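Flancombe Library Tool Room to Reopen With Longer Hours

Feb 17, 2025

The tool room at the Flancombe Public Library will reopen next week after being closed for most of January, the library said in a notice to cardholders. The room is in the same place as before, on the lower level past the local history shelves, but the layout has changed and so have the rules for booking it.

The closure was planned to last 5 days. It ran much longer when workers found that the wiring behind the old benches could not carry the load of the new dust collector. An electrician put in two new circuits and moved the outlets up the wall to bench height. The library said the added cost was covered by money left over from last year's equipment budget.

Under the new schedule, the room will be open 48 hours a week, including two evenings until 9 p.m. Before the closure it shut at 5 p.m. every day, and the library's fall survey of users listed that as the most common complaint. Mornings will be kept for school groups and for the repair sessions, which fix lamps, toasters and small furniture at no charge. Afternoons and evenings are open to any cardholder who has taken the safety class.

The biggest change is storage. Hand tools used to be kept in drawers that were labeled by type, and many of the labels had fallen off. They now hang on wall panels from Stornora, a shelving supplier, with a painted outline behind each tool. Staff can check the wall at closing time without opening a drawer. Fasteners, glue and sandpaper are in clear bins under the panels. Lumber scraps are free to take from the cart by the door, but the library asks that people stop leaving their own scraps on it. The cart was overflowing for much of last year, and some of what was left there had nails in it.

The room has also gained a second scroll saw, a bench sander and a heavier drill press. The old drill press will be given to the middle school. The sewing machines stay where they were, along the windows, and a cutting table with a raised top has been added next to them. The vinyl cutter is still out for repair, and no return date has been set.

Anyone who wants to use the powered equipment will need to take the safety class again, even those who passed it before. The library said the new dust collector and shutoff switches work differently enough that old certificates will not be accepted. The class lasts 90 minutes and covers the saws, the sander and the drill press. Sewing machines and hand tools do not require it. Seats are limited, and nearly 100 people had signed up by the end of last week. More classes will be added if the waiting list keeps growing.
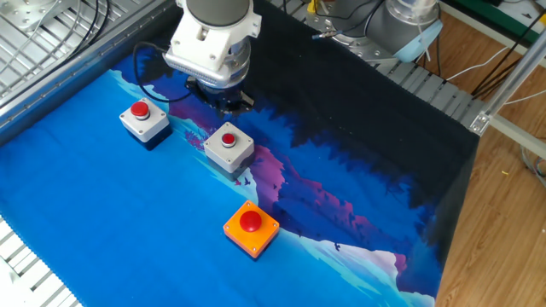
Booking moves to the library's online calendar, which will show each bench and machine separately. Until now people signed a paper sheet at the front desk, and it was common for two groups to arrive for the same table. Cardholders can hold one bench at a time for up to three hours. A booking is dropped after 15 minutes if the person has not checked in, and the bench goes to whoever is waiting. Phone bookings will still be taken for people without internet access.

There will be a small charge for some materials. Thread, screws and sandpaper remain free in ordinary amounts. Plywood and acrylic sheet will be sold at cost, with prices posted on the wall by the scrap cart. The library said it gave away 64 sheets of plywood last year and could not keep doing so.

Two short courses are planned for spring. The first, on building a simple bookcase, follows a set of plans from the Tandetti pattern series, and copies will be handed out at the first meeting. The second covers basic clothing repair — hems, zippers and patches — and is open to beginners. Both are free, and participants may keep what they make. The Dwivedi Hardware store on Mill Street is offering a discount on safety glasses to anyone who shows a class receipt.

Children under 12 must be with an adult at all times. Teens may work alone at the hand tool benches but need a signed form to use powered equipment. Forms are available at the front desk and at the branch library.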